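August 6, 2026

Back at the Timwood, upstairs, in the big white room they are so proud of. I was told in May that the new arrangement would make the place calmer to work in. I have my doubts. It is the same work as before with more kinds of chair.

I tried to like the curved table, I really did. It's large and dark grey and it looks well enough, but a curve is no use for anything with a straight side, and most of what I own has a straight side. The round white tray suits it better than my papers do. Today it had a lid or disc with a bright label on it and a small clear plastic cup beside that, and I suppose that counts as tidy. A tray is where you put things when you haven't decided where they go. We had one at Grodthorpe and it was never cleared in all the time I was there.

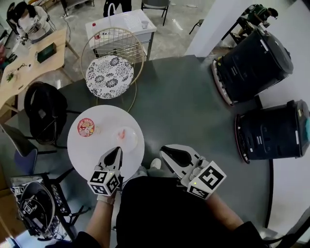

The curved table, tray on the left, and the gold chair I don't trust.

About that chair. Gold wire, round back, white cushion with black flowers on it. It came with the Ebrahimi lot and I'm told it cost 70 pounds. I sat on it for 48 minutes this morning and my back has been complaining since. The grey one with the thin legs is plainer and I would take it every time, though I notice other people have the same idea and get in early.

The little white table behind had a sheet of paper, a cup and a red-capped bottle on it, and that was enough to fill it. The small plant on the wooden desk is the one thing I have no quarrel with. 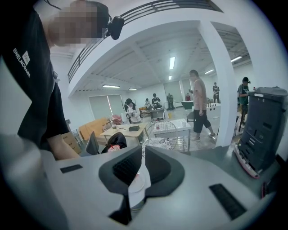

Words and pictures by the keeper of this diary, Nornham

I will give them the light. White walls, high white ceiling with the beams showing, the tubes all on, and the black railing curving along up top. It feels bigger than it is until people come in. With some at their bits of table and others up and about, I can't see what has been gained in the way of calm.

They want us to fill in a form on how we find it. I have put 4 out of ten and may go up to five if the gold chair is moved. Home by the long road, soup, bed early.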